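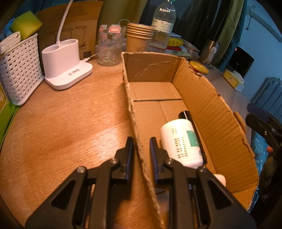
A desk with an open cardboard box, a white basket and a lamp.

Kulton opens desk clear-out service to small offices and students

2 December 2018

Kulton, the home and office storage firm, is to offer its desk clear-out service to small offices and student halls from February. Until now the service has been sold only to private households.

The service is called Prevex. A customer books a visit and a Kulton worker spends up to 60 minutes at one desk, sorting what is on it with the owner present. Things are put into the box, into the basket or back on the desk. The box is for anything that belongs in another room or is to be given away. The basket is for cloths, sponges and other cleaning things, so that they stay within reach.

Kulton says most of the desks it visits hold much the same mix: pens and markers, bottles, drinking glasses, paper cups, books, loose papers, and the packaging from things bought for the desk itself. Lamp boxes are among the most common. Customers are asked to decide during the visit whether they want to keep such packaging, and it is folded flat and taken away if they do not.

"People tend to think they need more drawers," a Kulton spokesperson said. "Often they need to move the cups and the old boxes first and then look at what is left. We do that part with them and we do not throw anything out without asking."

Used cardboard boxes are accepted for sorting and customers need not buy new ones. A box with torn edges will do, provided the base holds. Open bottles are carried upright and kept apart from books and paper. Lamps, cables and plugs stay on the desk unless the customer asks for them to be moved.

Prevex has been tried at 6 offices in the Omov business park and in 2 student halls run by Psarras Lettings. Following the trial, Kulton has made two changes. Papers are now left in their piles unless the owner wants them sorted, and each customer is given a short written list of what went into the box — several people in the halls had asked for one.

Bookings for February visits are open now. Offices must book at least two desks at a time. Students may book a single desk, or share a visit with a room-mate where both desks are in the same room. Visits can be moved to another date without charge up to 6 days beforehand.

Price lists and booking forms are available from the Kulton press and customer desk.

Ends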